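3.2 Household sorting and the second container

The survey was answered by 881 households in the two districts, Jodon and Ritby. Of these, 640 gave complete answers for both rounds, and only these are used in the analysis below. The first round was held in November, before the new collection rules were sent out by mail.

In the first round we asked each household where small mixed objects are kept before somebody decides what to do with them. By small mixed objects we mean things which do not belong to any regular waste stream, for example toy parts, single screws, old keys and caps. Kanagaratnam and Uddin call this stage "resting" and we keep their word. In Jodon, 178 households named a fixed container for resting. The others used a drawer, a window sill, or no steady place.

The difference between the two districts became smaller when we controlled for the size of the kitchen. This agrees with the earlier work of Biswas, who found that space explains more than attitude. We must be careful, however — our question about space was answered by the same person who answered the question about sorting, and the two answers can influence each other.

A second result concerns containers placed in pairs (Figure 7). Households with two containers side by side reported fewer objects in the wrong stream than households with one large container. The effect remained after we removed the families who had taken part in the Lulis pilot. We do not claim that the second container causes better sorting, as careful families may also be the ones who buy it.

Figure 7. Two gray metal bins, one directly behind the other, with loose items in the front one. 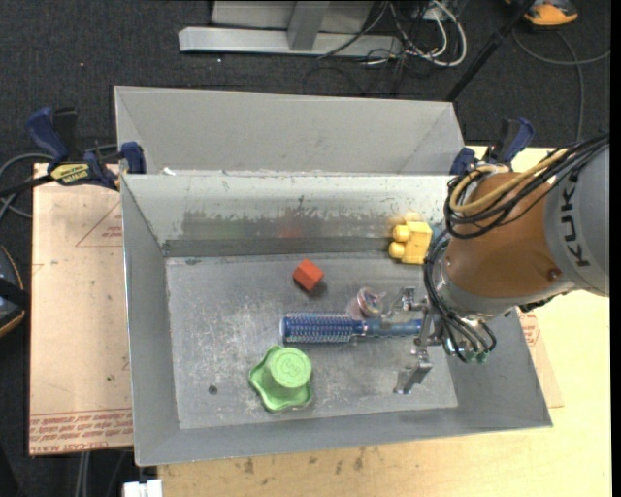 The length of resting was harder to measure. Many respondents could not remember when an object had entered the container, and for this reason we report only whether it was still there in the second round.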